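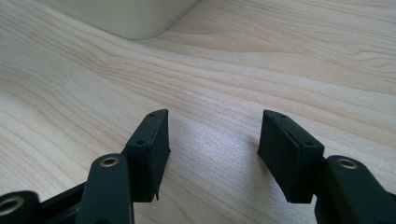
April, bench notes, finishing room, 4:15 p.m.

Third coat on the Horkthorpe tabletop and I am so pleased with this one! I came in expecting to sand the whole thing back again, and then I got down low at the end of the table and just stood there grinning for a bit. The grain runs in long wavy bands from upper left to lower right, soft tan on beige, and the darker streaks are strongest out toward the sides. In the middle the light bounces straight back at you and the wood goes whitish and a bit glittery, so don't judge the color from there. Step to one side first. I lost half a morning last month chasing a "pale spot" on the Ankrah shelves that was only the window.

What went on: the Nondo oil, thinned for coats one and two, full strength for three. Rubbed in with the grain, left 20 minutes, wiped with the old cotton sheets (the blue ones shed, please throw them out). Shop was at 63 percent humidity when I started, which I thought would slow everything down, but coat two was ready to scuff the next morning. I used the gray pad, very light, hardly any weight on my hand.

Sena Akpalu wants to know if we should go darker to match the Parari chairs. My vote is a loud no. A stain would fill in those soft bands and you'd lose the movement across the top, and the movement is the whole reason we picked these boards out of the stack! I've put a test strip on the offcut with the walnut tint on one half so she can see for herself. It's on the windowsill, still tacky, hands off until tomorrow.

Cost so far on materials is 92 for oil and pads. The quote was 1,999 for the finished table, so there's room for one more coat if we want it. I do want it, at least along the front edge where people will lean their arms.

Things I haven't sorted out:
Underside has had only one coat. Needs a second before the legs go on or it may cup.
Water test on the offcut: drops sat up nicely for an hour, left a faint ring overnight. Try again after a week of curing.
Wax or no wax? I like it bare. The sheen is low and even when you run your eye along it, and wax always seems to go streaky on us in summer.

We're out of gray pads, 3 left in the drawer by the sink and two of those are chewed up. Order more with the screws.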